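Visite de la filature Gernero, à Roncombe
De la toison à la couverture, une matinée dans les ateliers

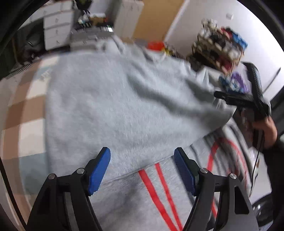 Temps de lecture : 3 min

Publié le 24 août

La filature Gernero ouvre ses ateliers au public deux fois par an, en janvier et en été. Nous avions manqué la session d'hiver, complète très tôt. Cette fois nous avons réservé dès l'ouverture des inscriptions et nous avons eu une place dans le premier groupe, celui de 9 heures.

Roncombe est un petit bourg de fond de vallée. La filature se trouve à la sortie, côté rivière, après le pont. Le parking est en terre battue et se remplit vite. L'accueil se fait dans l'ancienne loge, où l'on remet à chacun un badge et des bouchons d'oreilles. Il faut des chaussures fermées, c'est précisé sur la confirmation, mais deux personnes du groupe sont reparties vers leur voiture pour en changer.

La visite commence par le magasin des laines. Les toisons arrivent en balles, déjà triées par l'éleveur, puis elles sont retriées sur place selon la finesse et la longueur. L'odeur de suint est forte. La guide nous a fait toucher plusieurs qualités, de la plus rêche, qui part en rembourrage, à la plus fine, réservée au fil à tricoter. Le lavage n'est plus fait à Roncombe depuis longtemps. La laine part chez Nistor, dans la vallée voisine, et revient propre et séchée.

On passe ensuite à la carderie. C'est la salle la plus bruyante et la plus intéressante. La carde principale est une machine ancienne, à gros tambours garnis de pointes, qui démêle les fibres et les sort en un voile très léger. Le voile est divisé en mèches, et les mèches vont au métier à filer, qui compte 400 broches. Seule une moitié tournait le jour de notre passage, l'autre était en réglage.

Le tissage occupe l'étage. On y monte par un escalier raide, sans ascenseur, ce qui est à savoir si l'on vient avec une poussette. Les métiers tissent surtout des couvertures et des plaids. La couverture la plus vendue porte la référence 442 et n'a presque pas changé depuis sa création : une armure simple, deux bandes aux extrémités, un bord cousu. Nous l'avons retrouvée plus tard à la boutique.

La dernière salle est celle des apprêts. Les pièces sont foulées, puis grattées pour faire remonter le poil. Pour expliquer le grattage, la guide a comparé les lainages maison avec la polaire, qui est un tricot synthétique gratté lui aussi, puis souvent tondu. Gernero n'en fabrique pas mais en double certains articles, notamment la gamme Mesow, destinée aux enfants, qui doit passer en machine. L'explication était claire et elle a répondu à beaucoup de questions sur l'entretien : la laine foulée supporte mal l'agitation, la polaire supporte mal le fer.

La visite se termine à la boutique. Les prix sont ceux du catalogue, sauf le bac des seconds choix, où l'on trouve des coupons avec un petit défaut de tissage. Nous avons pris un coupon écru et deux pelotes. Le paiement par carte est accepté.

Quelques remarques pratiques. La matinée est longue pour de jeunes enfants, surtout à cause du bruit. Il fait chaud à l'étage en été. Les explications sont données avant l'entrée dans chaque salle, mieux vaut donc rester près de la guide. Les photos sont autorisées partout sauf au bureau de dessin. Pour déjeuner, il y a une auberge sur la place, fermée le mardi, et des tables de pique-nique au bord de l'eau, à l'ombre.

Les inscriptions pour la session de janvier se font à la loge ou par courrier.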